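Keeping the Lights On at a Small Inn

Last updated: 2/10/18

Stellan Midtbø has run a guest house in Tordale for long enough that he no longer keeps track of the years by the calendar. He goes by roofs. "We're on the second roof," he said when we sat down in the breakfast room. "I'd like to retire before the third."

He grew up on a dairy farm and had no plan to work in lodging. He bought the building from a cousin who wanted out, and spent the first winter learning how the boiler worked. The town has 1058 people and one road in. Most of his guests come for the fishing, and some come for funerals and weddings.

"People think you need to love company," he said. "I like company fine. What I spend my day on is laundry and invoices."

Laundry came up often. He used to send everything out to Dekker, the commercial service down the valley, but the truck came only twice a week and a snowfall could leave him short. Now he does it in the basement. He owns 200 pillowcases, which he says is more than he needs and fewer than he would like.
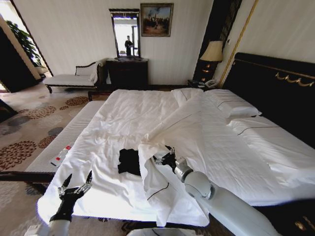

On white sheets

I asked why hotels stick with white when it shows everything. Midtbø said that is the point of it. "A guest walks in and looks at the bed first. If it's white and it's clean, they relax. If it's brown, they wonder."

White is also easier to wash. He can put it all through hot, and when one sheet wears out the new one matches the old ones. He tried a blue set from Pramon some years ago and regretted it by spring, when half had faded and half hadn't. The blue sheets are drop cloths now.
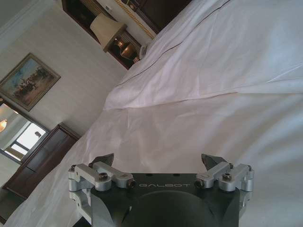
He buys cotton when he can and blends when he has to. The blends dry faster, and in October, when the hunters arrive and the line outside is no use, that matters to him more than how they feel. "I've had two complaints about the fabric," he said. "I've had a lot more about the coffee."

The coffee has since changed. He switched to a roaster called Bekik after a guest left a bag behind and he drank it himself. It costs more, and he put the room rate up to cover it -- the first increase in three seasons.

Money is the part he was most careful about. He wouldn't give me a figure for the business, but he did say that a quiet week costs him nearly as much to run as a full one. Heat, insurance and the loan don't change. He keeps a paper ledger beside the computer and trusts the ledger.

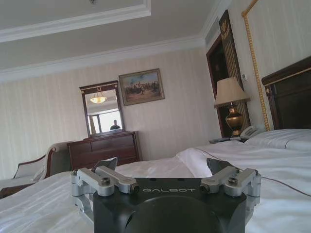
Online bookings have helped with the slow months and made cancellations worse. Guests used to phone, he said, and a person who has spoken to you will usually call again if plans change. He now asks for a $100 deposit on holiday weekends. There was some grumbling in the first year and none that he's heard lately.

He also keeps a shelf for things left behind. Phone chargers are the most common, then T-shirts, then single socks. He mails things back if the owner pays the postage. After a season the clothes go to the church sale, apart from what his nephew claims first.
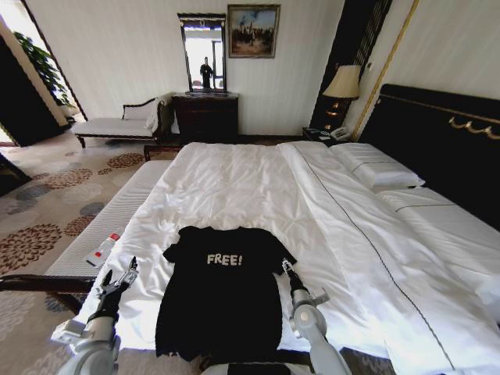

A black T-shirt with "FREE!" across the chest.

I asked whether he would sell. He has had one offer, from a couple who wanted to take out the breakfast room and put in two more suites. He said no, mostly over the breakfast room. His neighbours eat there on Sundays and he doesn't know where else they would go.

He would rather hand it to somebody who has worked a winter in the place first. His niece has done one and is thinking about another. "She fixed the dryer," he said. "I didn't ask her to. I came down and it was fixed."

When we finished he went back to the basement. There were four rooms to turn over before supper, and a party of six had called to say they were early.

This site uses cookies to improve your visit. By continuing to browse, you agree to our use of cookies.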